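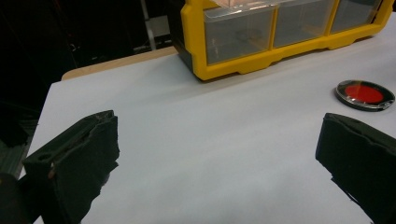
Girkard Exam Prep Planner: review after one full term

Students who sit board exams in the spring usually start looking for a study planner in October, when the school hands out the test schedule. I bought the Girkard planner for my daughter last fall and she used it until her last paper. I also looked through the Rosik planner, which her cousin had, so I can compare the two on a few points.

The Girkard is a spiral-bound book of 580 pages. It covers 26 weeks, and each week opens with a spread where you list your subjects and the chapters you want to finish. After that come the daily pages, then a page for practice test scores. The rest of the book is made up of past questions sorted by subject, with an answer key at the back.

The daily pages are the best part. Each one has three blocks, for morning, afternoon and evening, and a line at the bottom for whatever got left over. My daughter skipped the morning block on school days and used the space for formulas. The paper is thick enough for a gel pen. A highlighter does show through a little.
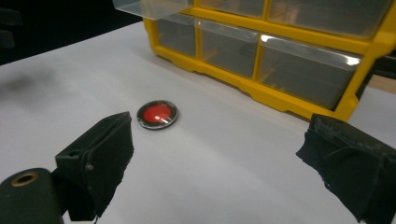 The past questions are good for math and science and weaker for history. There are 939 questions in all, and the history section gets the smallest share. A lot of the history ones ask only for dates, and her teacher said the longer written answers carry more marks now. We had to find those somewhere else. The answer key gives full working for math, but in physics it often gives just the final number. If you are studying alone, that will slow you down.

I found 3 wrong answers in the chemistry key. The publisher has a corrections page, and two of them were already on it. I sent in the third and got a short reply the next day.

The Rosik planner is thinner and easier to carry. It has no past questions, so you would need to buy a separate question book. Its calendar pages are blank and you write in the dates yourself, which suits anyone starting late. The Girkard weeks are numbered and count down to the exam, so if you start in January you waste a good part of the book.

The cover on ours came loose at the corners by the end. The spiral held up fine. It is a heavy book and mostly stayed at home.

I would buy it again for a student starting in the fall, mainly for the math section. For history I would add something else.

Comments 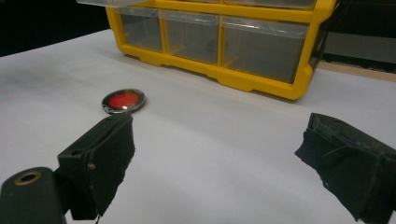
Idalina Sampaio: My son used the Hladun question book for history and it has plenty of long answers with marking notes. He kept the Girkard just for planning. Does the new edition still have the score pages after each week? The old one had them all at the end and he never filled them in.

Reply from the reviewer: Yes, ours had one after each week. Thanks for the tip on Hladun, I will look for it.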